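Fitting the Koluter Center Stand: Notes After a Season of Use

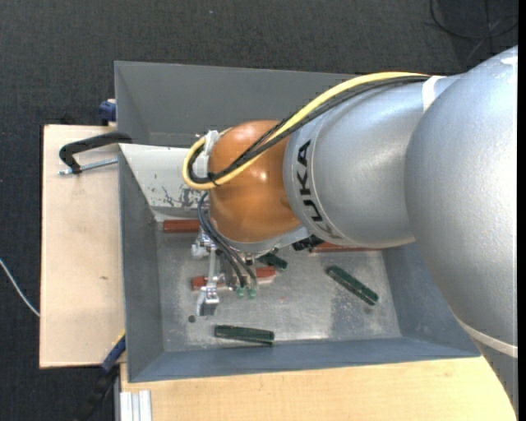
KUKA robot arm over a grey metal bin.

The Koluter center stand was installed on my touring motorcycle in May, following a recommendation from Helju Mockus, who has fitted the same part to two machines of her own. The present entry records the installation and the condition of the stand after 863 miles.

The kit is supplied with a main frame, two return springs, a pivot bolt set and a rubber stop. Written instructions are included, although the torque value for the pivot bolts appears only on the final page. Owners are advised to read the document in full before removing the exhaust bracket.

Installation required the better part of an afternoon. The springs were the principal difficulty. A proper spring puller is strongly recommended, as pliers will mark the coating and may slip. Motorcycles equipped with the Godden lower fairing will also require the 8 mm spacer, sold separately and not mentioned in the kit listing.

In daily use the stand has performed well. The motorcycle lifts without undue effort, and chain maintenance has become considerably easier. Ground clearance is slightly reduced on the left side, and contact was made once on a steep driveway. The scrape was cleaned and repainted.

Rimantas Dambrauskienė has asked whether the stand is compatible with the Mendonça side panniers. It is, provided that the lower strap is routed behind the foot tang.

The pivot grease will be renewed at the next service. A full inspection of the bushings is planned for spring 2027.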